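Unit 6 handout: Planning and budgeting a manipulation data room

3 October 2018

Read before the seminar. The costing exercise at the end uses the same headings in the same order.

6.1 Scope

Unit 5 dealt with the choice of a single arm. This unit deals with the room it goes into and the equipment that goes in with it. The working case is the Lurutano project, which fits out one shared room for mobile robots, hand-held grippers and tabletop tasks on household goods. Figures are in dollars and exclude sales tax.

6.2 Capital and running costs

Keep two sheets. The capital sheet holds items bought once and tagged: robots, bases, racks, tables, lighting, appliances used as task props. The running sheet holds items that wear out or are used up: finger pads, screws, batteries, cables, cloth, storage media. A frequent error in student plans is to put fingers on the capital sheet with the gripper. The mount may last the whole project. The fingers will not, and they belong on the running sheet from the first month.

The Lurutano plan allows 2,000 for hand-held grippers and a further 2,000 for spare fingers and fasteners over the same period. Students often query the second figure. It follows from the replacement interval in the plan, which was set at 100 hours of use per pair. Check the interval against your own task list before copying it. Work on fabric and work on hard edges wear the pads differently.

6.3 Quotes

Obtain quotes on the same basis or they cannot be compared. In the working case, Ollance quoted for the grippers with mounts, fingers and a calibration visit in one price. Gutance quoted the mount alone and listed the rest as options. On the first page Gutance was cheaper. With the options added it was not, and its lead time was 14 weeks, which would have moved first use past the December break.

Each quote should state:
- unit price and the number of units at which it holds
- what is included with the mount
- price of one replacement finger, bought singly
- fastener size, and whether it is a standard one
- lead time from order, in weeks
- return shipping for repairs, and who pays it

The price of a single finger is the line most often missing. Ask for it in writing.

6.4 Floor space and services

Allow for the robot, its turning space and a person standing next to it. A mobile base that fits between two tables on the drawing may not fit once chairs are pulled out. Mark chairs on the plan in the pulled-out position.

Appliances used as props need the same entries as working appliances if they are to be run. For a washing machine this means supply, drain and a circuit of its own. If only the door and drum will be used, write "not connected" on the plan and leave the plumbing lines at zero.

Server racks add heat and noise. Put the cooling load on the building sheet, with a cross-reference to the rack line, so that it is counted once. 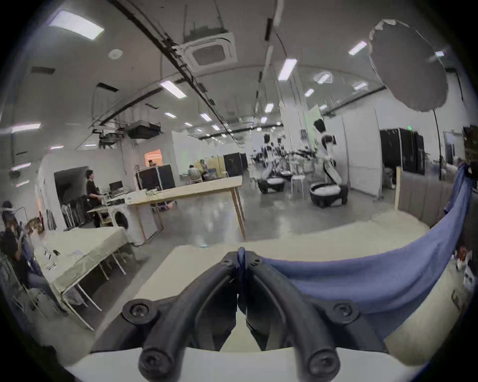

Lighting is a separate line from the building lights. Ceiling panels are normally the landlord's cost. Stands, diffusers and spare lamps are the project's, and a stand takes floor space that has to be shown on the plan.

6.5 Order of purchase

The Shojaei schedule, covered in Unit 4, places long-lead items first and consumables last. For a data room it needs one change: order one full set of spare fingers with the first gripper. Tables, cloth and small props can wait until the task list is fixed.

6.6 Exercise

Prepare both sheets for a room with one mobile robot, two hand-held grippers and one long table. Use the Ollance price basis. State your replacement interval and show how the running total changes if it is halved. Submit the sheets with a floor plan to scale, chairs marked.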